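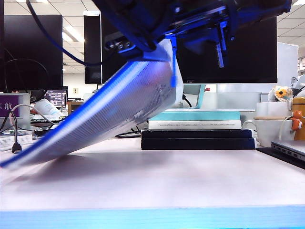
The gripper with a corrugated plastic sheet at the club's work table.

The student robotics club in Birnside has a rule for the first evening of the year. New members may not touch the program. They must first bend things with their own hands and write down what they felt.

"I thought it was a strange homework," says Trinity Dvorak, who leads the club in her second year. "I bent a plastic folder for one hour. After this I understood why our robot was so bad at it."

The club has 12 members and one task this season, for the Bronton student competition in June. The robot must pick up soft and bendable objects and lay them where the judges ask. A cup or a wooden block keeps its shape while you carry it. A sheet does not. It bends under its own weight, and the far end touches the table before the arm has finished moving.

The students call their project Kong, because the first version broke everything it picked up. The present version is more gentle. Its program is based on Irkodau, a small set of tools which former members wrote and left to the club, with 34 pages of notes. Some of the notes disagree with each other, and the older members like to argue about which ones to believe.

Most of the work is slow. One student guides the arm through a movement, another one watches the screens, and a third writes in a paper notebook. Then they change one thing and begin again. On the evening I visited, they talked for a long time about where to hold a sheet. If you take it near the edge, it swings. If you take it near the middle, both ends hang down and you have two problems.

Narrow pieces are a different matter -- they fold easily, but they also twist, and the wrist camera sees only one side of the twist.

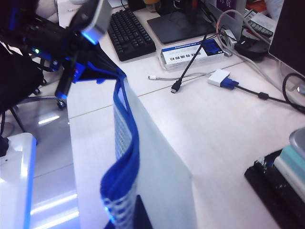
A mesh strip over the top of a white panel, from the wrist camera.

"With a strip, I always ask where is the other end," Dvorak says. "The robot should ask this also. For now it does not ask."

She studies mechanical engineering and came to programming late. She prefers to try an idea on the table first and to make the theory after. Her teammates from computer science prefer the opposite order, and the club has spent over two evenings on this question alone.

In Bronton each team gets 5 attempts, and the judges choose the objects on the same morning. The teams know only that one will be flat and one will be long. Last season the club practiced almost only with cloth, and then received a stiff plastic folder. They finished near the bottom of the list. Dvorak keeps the score sheet inside the cover of her notebook.

Before I left, she gave me a folder and asked me to bend it slowly, with my eyes closed. Then she gave me a pencil.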